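Clernby Help
Home | Ask | Unanswered | Tags | Members | Search

Print this page | E-mail this page

Tail on small jumping robot overshoots pitch correction, how to tune?

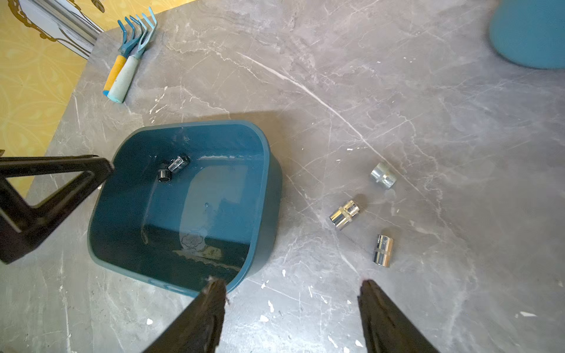
Gray marble-patterned top, with small white flecks toward the near side.

Asked 5/11/19 in Robotics > Control

I have a one-legged hopper with a single-axis tail in the pitch plane. Body mass without tail is 966 g. The tail is a carbon tube with a brass weight at the tip, driven by a Jetel gearmotor through a further 4:1 belt stage. The IMU is on the body, close to the hip. The attitude loop runs at 1,000 Hz and the encoder on the motor shaft gives 2,000 counts per turn.

On takeoff the body pitches nose down. The controller sees this and swings the tail up to compensate. The first correction is in the right direction, but the body goes past level and lands nose high. If I lower the proportional gain it no longer gets to level before touchdown. If I raise the derivative gain the tail buzzes and the motor driver gets hot.

I am using plain PD on body pitch, output straight to motor torque. Gains were set with the body hanging from a string through what I believe is the center of mass. On the string it settles fine. In a real hop it does not.

Things already checked: battery sag, belt tension, IMU mounting screws. The tail is not hitting its end stops, at least not on the hops I logged.

Is this a gain problem, or is PD on body angle the wrong structure?

Tags: tail, attitude, pd-control, hopper

3 answers

Answer 1 (accepted)

The structure is usable but you are missing a term, and the string test is hiding it.

In flight the total angular momentum about the combined center of mass is fixed at whatever it was when the foot left the ground. The tail can't remove it. It can only carry it for a while. On the string you start with close to zero momentum, so the tail moves, the body moves the other way, and both stop. In a hop you start with a nonzero value, so to hold the body still the tail has to keep turning at a constant rate until landing or until it runs out of travel. A PD loop asked to reach level and stop has no knowledge of that.

What I would do:

Estimate the momentum once, just after liftoff. Use body rate from the gyro and tail rate from the encoder, plus the two inertias and the coupling term. Skip the first few samples, they are full of impact ringing.

From that value compute the tail rate that gives zero body rate. Use it as feedforward into an inner tail velocity loop. Your PD on body pitch then becomes the outer loop and adds a correction to the tail rate command. It no longer commands torque.

Check the travel. Multiply the feedforward rate by the expected flight time. If the result is larger than the range you have, no gain set will fix it, and you need more tail inertia or less pitch rate at takeoff. Moving the brass weight outward is the cheap option, as inertia goes with the square of the distance.

The buzz is most likely quantization. If you difference encoder counts at every tick of a 1,000 Hz loop you get a very coarse velocity at low speed - one count per tick is already half a turn per second at the motor shaft. Low-pass it, or time the interval between edges instead. For body rate use the gyro output directly. Do not differentiate the pitch estimate.

One more thing to look at is saturation. Log commanded torque next to measured current. If the driver is clipping during the first part of the swing, the braking half will start late and you get the overshoot you describe even with correct gains.

Comment: Commanded torque is clipped for nearly the whole upswing. I had not plotted it. Will add the inner loop and post gains.

Comment: Then plan the swing as accelerate and brake with the real torque limit, and let feedback deal with what is left over.

Answer 2

Had a similar thing on the Flemside kit. Belt stage was the problem for us. The encoder is on the motor side so it never sees belt stretch, and with a weight on the end of a long tube there is plenty. We put a magnetic encoder on the tail axis and could run a good bit more derivative gain afterward. Also the Tehrani driver boards have a current limit set low from the factory, if you use one of those. It is a trimmer next to the connector.

Answer 3

try a lighter tail. also what IMU is it

Comment: A lighter tail makes this worse. It would need to turn faster for the same momentum.

Print this page | E-mail this page

Home | Ask | Unanswered | Tags | Members | Search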